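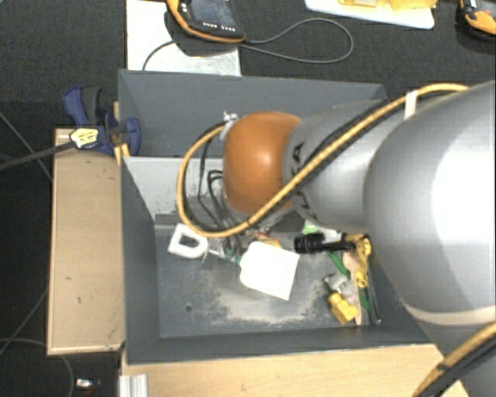 Gray bin, sort and clean, September

Mid-morning. Ubaldo Russo wants the gray bin declared "fine for small mixed goods" so that the Jorside order can be packed out of it. I'm not ready to sign that. My notes follow, and he can add his own underneath.

State of the bin

The floor is scratched and dusty, and there is a broad pale patch of sandy stuff across the middle. Ubaldo says it is dust from cardboard. Maybe. Cardboard dust in my experience is fluffy and brown and sticks to your sleeve. This looks more like grit. I would like somebody to wipe a bit up with a damp white cloth and look at it before we agree on a name for it.

The lighter panel on the inside of the far wall has dark scuffs and chips low down on the right. Ubaldo calls this cosmetic. If the chips are from items being dropped in, then fine, it's cosmetic. If bits are still coming off, then we have found one source of the grit and he owes me a coffee. Nothing in the log says when the panel was last looked at.

There is a small round hole in the floor at the lower left. I had assumed it was a drain hole and Guadalupe Mendoza thinks it was for a bolt. Neither of us has paperwork. The Moreira sheet that came with the bins gives the part number, 3194, and says nothing about holes at all. My only worry is small stuff going down it. A washer would, possibly a pen cap. Tape on the underside would do for now, and I'd like that done before the next fill.

The slanted walls

The sales line from Skanley was that slanted walls "bring everything to the center." I don't believe it and never have. Light things stay where they land. Flat things lean on the wall. What the slope does do is take away floor space, so you get a smaller bottom than the rim makes you expect. I keep seeing people judge how much will fit by looking at the top. Measure the floor.

The mixed goods

A loose assortment of small items, no order to it. The argument for mixing is that it saves us setting out separate trays. I have heard this from three people now and have yet to see a before and after. My guess is we save time on the way in and pay it back on the way out, hunting for the right piece. Guadalupe agrees about the hunting but thinks trays are worse, as they get stacked and then the labels can't be read. Fair point, though that sounds like a label problem to me.

The white D-shaped loop over on the left side is the sort of thing I'd keep out of a mixed bin. It looks like a handle. Anything with an open center catches its neighbors: hooks, cord, the corner of a thin card. Ubaldo says he has never had one snag. He also said that about the zip bags at Cleltgate, and I was there for that one.

Things I'd want before calling it fine

Bin emptied all the way and the floor wiped, corners too. Last time "emptied" meant tipped to one side.

Cloth check on the sandy patch, result written here, whatever it is.

Hole taped from below.

Fingernail along the chipped part of the panel. If anything flakes, the bin comes out of use for food packaging and paper goods.

One fill with loops and handles, one fill without, same person picking both times. 50 picks each. I know 50 is small. It's still 50 more than we have now.

On the dust question, Guadalupe dug out two old tally pages, 937 and 976, both with a line about "residue, light, wiped." Neither says what was in the bin that day or which bin it was, so I can't do much with them. She reads it as proof that this always happens and wipes off. I read it as two people who didn't want to write more before lunch.

3:40 p.m.

Ubaldo has read the above and says I'm making a project out of a dirty bin. Could be. He has agreed to the tape and the cloth. He has not agreed to the two fills, and says the Jorside order can't wait for them. I've told him the order can be packed from trays in the meantime. Left it there.

Still need: white cloths, wide tape, a second copy of the Moreira sheet (mine has lost its back page, so the hole may be explained there after all).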